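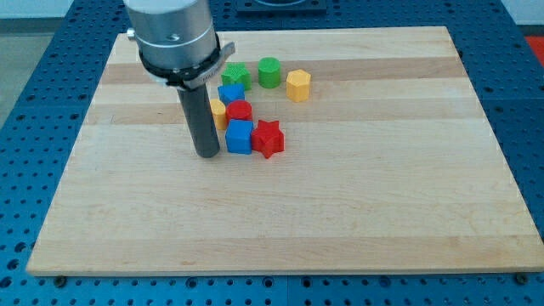 Questions I Get About My Sourdough Classes

I teach bread baking out of the kitchen behind my house in Jurnbridge, and my inbox fills up with the same handful of questions every time I open a new round of classes. So I finally wrote them all down. If yours is missing, email me and I'll get back to you, usually in the evening once the dough is put to bed.

Do I need any experience?

None at all! I've had people who bake every weekend sitting next to people who had never opened a bag of flour. The first class starts with mixing flour and water in a bowl, and we go from there. If you can stir, you're in.

How big are the classes?

I take 6 people at a time. I tried 7 once and we kept bumping into each other on the way to the oven, so 6 it is.

What does it cost, and what do I get for it?

The full course is $171 for three mornings. That covers all the flour, a jar of my starter, lunch on the last day (soup, and whatever we baked), and the loaves you take home. You don't have to buy anything extra from me. I do keep a few proofing baskets on the shelf if you want one, but a mixing bowl lined with a dish towel does the job just fine.

Can I come to only one class?

I'd love to say yes, but the dough we mix on the first morning is what we shape on the second, so it really works as a set. If you just want a taste of it, come to my open morning in August. It's free, it runs from nine until noon, and I'll put a spoon in your hand.

Which flour do you use?

Mostly bread flour from the Lovamley mill, plus a bit of their whole rye for feeding the starter. At home you can use any supermarket bread flour. Just stick with the same bag for your first few loaves - every brand drinks up water a little differently, and it's hard to learn when the dough keeps changing on you.

My starter looks dead. Is it?

Probably not! Most of the starters people write to me about are just hungry or cold. Pour off the dark liquid on top, throw out all but a spoonful, and feed what's left with equal weights of flour and water. Keep it somewhere cozy and do that twice a day for a few days. If you see pink or orange streaks or fuzzy mold, though, toss the whole thing and come see me for a fresh scoop. I've always got some.

Do I have to use a scale?

Please do. Cups drive me nuts (yours and mine never hold the same amount of flour) and a cheap kitchen scale will fix more bad loaves than any fancy pan. We weigh everything in class, down to the salt.

Why is my loaf gummy in the middle?

Two usual reasons. Either it came out of the oven too soon or you cut it too soon, and I'm guilty of the second one all the time. Leave it alone for at least two hours. If it's still gummy after that, give the next one ten more minutes in the oven and see how you like it. A really dark crust is fine by me.

Can I bring my kids?

Teenagers, sure, as long as they have their own spot in the class. Little ones are tricky with a hot oven and a small room. I'm thinking about doing a pretzel afternoon for families, so tell me if you'd come.

Can you work around allergies?

Nuts and dairy are easy, I can leave those out completely. I can't offer anything gluten-free, sorry. There's flour in the air, on the door handles, and probably in my hair.

How do I find you?

I'm at 309 Mathur Street, green gate, go around the side. From Plakmont, take the river road and turn left after the bridge. You can park on the street. The side door sticks, so give it a good shove.

What if I have to cancel?

Let me know a week ahead and you'll get all your money back. After that I can move you to a later course if there's room, or you can send a friend in your place. They'll need an apron and shoes they don't mind getting flour on.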